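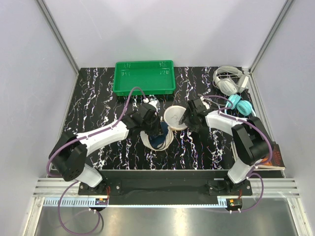

*La celda dos con la taza y la tapa, las dos pinzas cerradas.*

**Asunto:** Re: [celdas-bimanuales] Parada rara en el brazo izquierdo al poner tapas

Hola a todos:

Perdonad el retraso, que llevo desde febrero queriendo contestar a esto y siempre se me cruza algo. Copio el mensaje original porque el hilo se partió en dos y hay gente nueva en la lista que seguramente no lo vio:

> Buenas. ¿A alguien más le pasa que el brazo izquierdo se queda muerto a mitad de la tarea de la tapa? No hay choque, no hay aviso previo, el controlador Brilonex dice "pérdida de comunicación" y ya está. Lo peor es que el derecho sigue moviéndose un momento más, con la tapa en la pinza, y empuja contra una taza que ya no cede. Hemos cambiado la fuente y la placa de ese lado y sigue igual. En la tarea de la bandeja no nos ha pasado nunca. ¿Ideas? Estamos con la versión 127 del firmware.
>
> Un saludo desde Riihimäki

Pues sí, a nosotros también nos pasa, ¡y me alegra (un poco) no ser el único! Montaje parecido al vuestro: los dos brazos atornillados a la barra del borde delantero, placas debajo de los perfiles y el cable morado subiendo por el eslabón blanco con sus grapitas. Y mismo síntoma, el izquierdo.

Os cuento lo que hicimos, por orden y con los errores incluidos.

Lo primero fue echarle la culpa al firmware, claro. Volvimos a una versión anterior, perdimos una mañana entera recalibrando y a las cuatro de la tarde teníamos la misma parada con otro número de error. Luego sospechamos de la fuerza de agarre: la taza va inclinada y pensamos que la pinza pedía demasiada corriente al sujetarla. La bajamos y lo único que conseguimos fue que se resbalara la taza, así que la subimos otra vez.

Entonces hicimos lo que tendríamos que haber hecho al principio, que es guardar registros en serio. Lanzamos 305 ciclos de poner la tapa sin tocar nada más y salieron 40 paradas. Ordenadas por postura se veía clarísimo: casi todas caían con el brazo izquierdo estirado hacia el centro y la muñeca girada para presentar la boca de la taza. Con la muñeca recta, ni una en toda la tanda.

Era el cable. El bucle que deja por fuera de la pinza se tensa cuando la muñeca pasa de 69 grados y tira del conector. No llega a soltarse, y por eso cuando vas a mirar está todo perfecto, pero pierde contacto un instante y el bus se cae. Al desmontarlo vimos dos pines con marcas. Me fastidia bastante, porque ese conector lo había revisado yo mismo varias veces... con el brazo en reposo, que es como no revisarlo.

Lo que hemos cambiado:

- Más holgura entre la última grapa y la pinza. La grapa la bajamos por el eslabón hasta que el bucle quedó flojo con la muñeca en el extremo.
- Conector nuevo, de los Juvex con pestaña. Entra muy justo y hay que limar un pelín la carcasa.
- Límite de giro en la muñeca por software mientras no tengamos un cable más largo.

Desde entonces llevamos varias tandas largas sin paradas en esa postura. No lo doy por cerrado, pero pinta bien.

Ahora, lo que de verdad me preocupa es la otra mitad de vuestro mensaje, lo de que el derecho sigue. Con una taza y una tapa el susto es pequeño, pero la orden de parada tendría que ser común y en nuestra configuración no lo era: cada controlador vigilaba su propio bus y punto. Si se cae uno, el otro acaba la trayectoria tan tranquilo. Mirad el parámetro de parada enlazada, que en nuestro caso venía desactivado. Nosotros lo hemos activado y además hemos puesto un relé Geltska que corta el movimiento de los dos lados si falta el latido de cualquiera. Probadlo desenchufando un bus a mano, a velocidad mínima, con la celda cerrada y la seta al lado. Y hasta que lo hayáis probado, por favor, nadie metiendo la mano a recolocar la tapa con el otro brazo activo. (Sí, lo digo por experiencia. No pasó nada, pero se me quitaron las ganas.)

Dos preguntas para los de Riihimäki: ¿a qué altura lleváis la última grapa? ¿Y las paradas os salen también con la muñeca girada? Si me mandáis un registro lo paso por el mismo script y comparamos. El script es feo pero funciona, lo subo a la carpeta de la lista esta noche.

Y si alguien tiene localizado un cable más largo que aguante la flexión, que lo diga, que los dos que he probado son tan rígidos que empujan la muñeca ellos solos.

Un abrazo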